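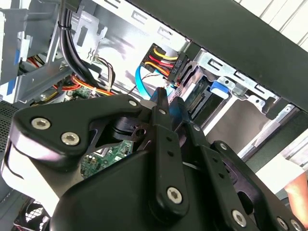
**Monday, bench 2, afternoon into evening**

Best session so far! The Sikora task list is down to the fiddly stuff now, and the fiddly stuff is where this project gets fun. Goal for today was teleop inside the Dell tower — work near the drive cage, get a feel for how little room the fingers have, then practice moving over to the power supply side without touching the wiring.

Notes from the drive bay:

- Coming in at a steep angle beats coming in flat. Flat, the linkage wants to meet the cables before the tips get anywhere useful.
- Closing force at 40 percent feels right for the plastic bits. Leave it there.
- The SATA data cable is the one to watch. It loops right where I want to put the fingers.
- Use the slow speed preset inside the case. I tried the normal one for a minute and my nerves couldn't take it (sorry to whoever was on the other side of the bench).

Logged 303 episodes for the class set, counting last week's. Pument wants 3000 by the end of the semester, shared between all the teams, so we are doing fine but can't slack off in May.

Moved over to the power supply after the break.

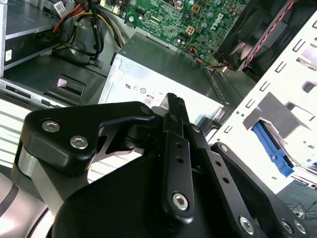
Depth is the hard part on that side. The metal box is shiny and I kept thinking I had more room in front of the tip than I did. Going slower helped, and so did picking one mark on the label and steering by it. I want to try a matte cover on the bench lamp — the white chassis wall throws back a lot of light, and I'd bet the policy will hate that as much as I do.

The Prornetti controller dropped its connection twice, both times right after a mode change. Restarting the Werkico bridge first and the controller second brings it back in around 2 minutes. The other order doesn't work.

Next time:

- fan cable: can we get near it without snagging?
- rename the episode folders before the upload
- swap operators halfway, my wrist was toast by six
- ask the other team how they set their start pose, theirs looks much smoother than ours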